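Gellwood Lane Residents – Street Walk Checklist, with comments

Walked by Issa Smadi in January. Marks are OK, WATCH or FIX. I have used the form Hamdan sent us, though I doubt whoever wrote it has ever walked a street.

1. Street lights
WATCH. The form asks if they are "adequate." Adequate for what? Two on the Ponda Road side flicker after 5 p.m. Reported before, and we got a ticket number back.

2. Storm drains
FIX. The grate by the mailboxes is packed with leaves again. We were billed $1,593 last year for "seasonal clearance." I would like to see which season.

3. Curbs and gutters
WATCH. Dirt builds up along the edges and holds water. Sweeping is listed as monthly – I'll believe that when I hear the truck.

4. Parking along the right side
OK, mostly.

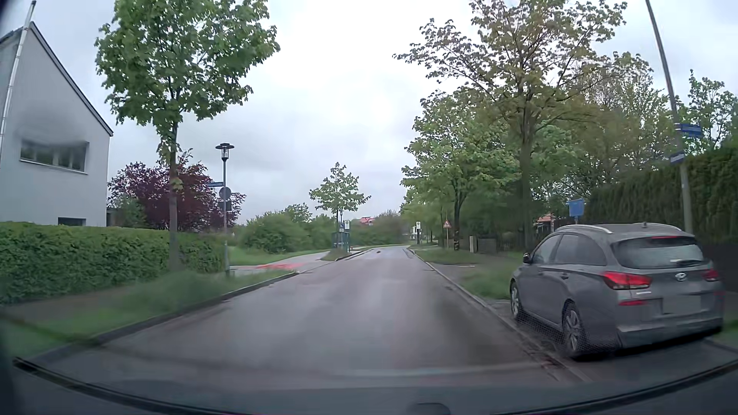
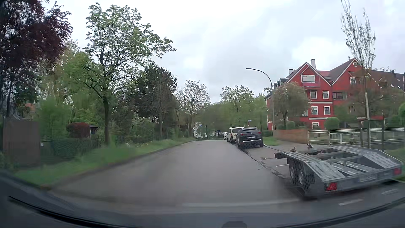
Page last changed: January, 4:10 p.m.

The form wants a clear width for fire trucks but gives no number, so I can't pass or fail it. Trailers are allowed under the rules as they stand. Whether they should be is a question for the spring meeting.

5. Hydrants
OK. Both caps on, nothing planted in front.

6. Trees and hedges
FIX. The hedge at number 95 hides the stop sign until you are nearly on it. The owner says it was trimmed in the fall. It doesn't look it to me.

7. Sidewalk
WATCH. One raised slab near the bend. Hoster quoted $400 to grind it down and wouldn't say how long that lasts.

8. Signs
OK, except that the new "Slow" sign has slowed down no one I know.

Next walk: when the drain is cleared, or April.

Print this page | E-mail this page

Comments (3)

hedgeowner95: It WAS trimmed. Come by and I'll show you the bags.

Marla T.: $400 for one slab?? Get a second quote.

I. Smadi: I asked for one. Still waiting.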